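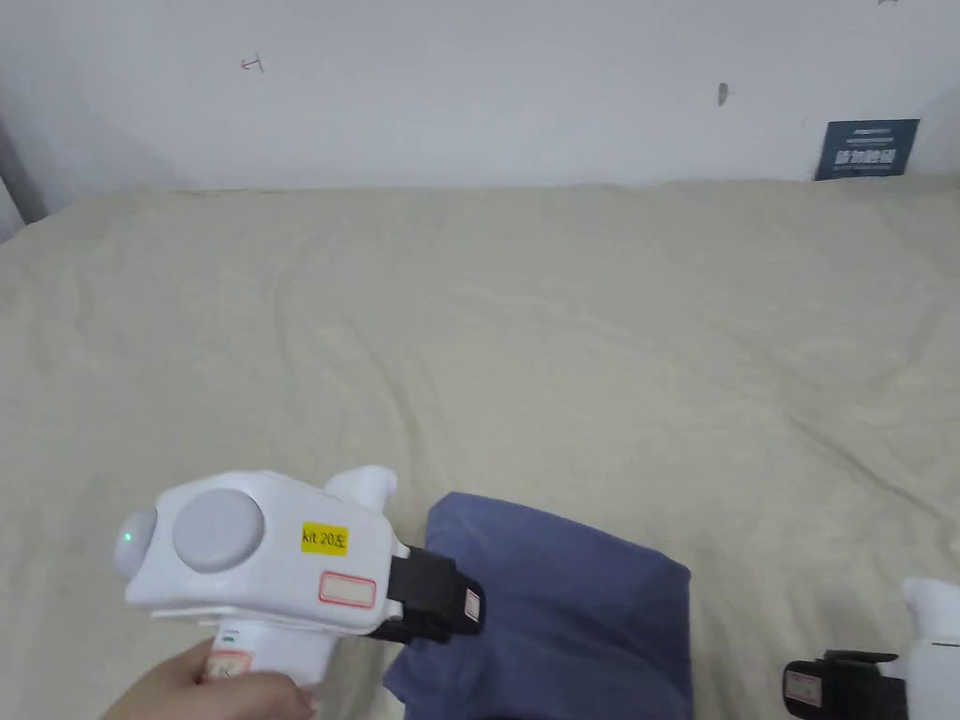
Georges Awad says a folded cloth is folded when the person doing it stops, and that any label finer than that is wishful thinking. I half agree, and the notes for Drova are written with his complaint in mind.

Drova: folding cloth on a bed

What it covers
Household cloths folded on top of a made bed. 2436 folds, 231 different pieces, 5 homes. Plain fabrics are heavily over-represented, dark blue above all, so be wary of any result that leans on color.

Labels
fold_state: open, partial, folded
edge_quality: straight, soft, mixed
surface: bedsheet, blanket, bare mattress

I would trust fold_state. I would not trust edge_quality very far. A piece can have one crisp side and one rumpled side, and our 3 labelers split on those constantly. Roughly a third went to "mixed", a label that mostly records fatigue.

Known problems
A bed is a poor folding table. It gives under the hand, the sheet shifts, and creases in the sheet get mistaken for edges of the cloth. Beige on beige was the worst – Funmilayo Obi relabeled all of those in December and still marks them as doubtful.

Towels from the older Bako set were left out. Their "neat" score was never defined anywhere we could find.

Not suitable for
Ranking people by tidiness. Guessing fabric type. Claims about folding on hard surfaces.

Changes
January 2018: split "soft" from "mixed". Old labels kept in edge_quality_v1 – use them at your own risk.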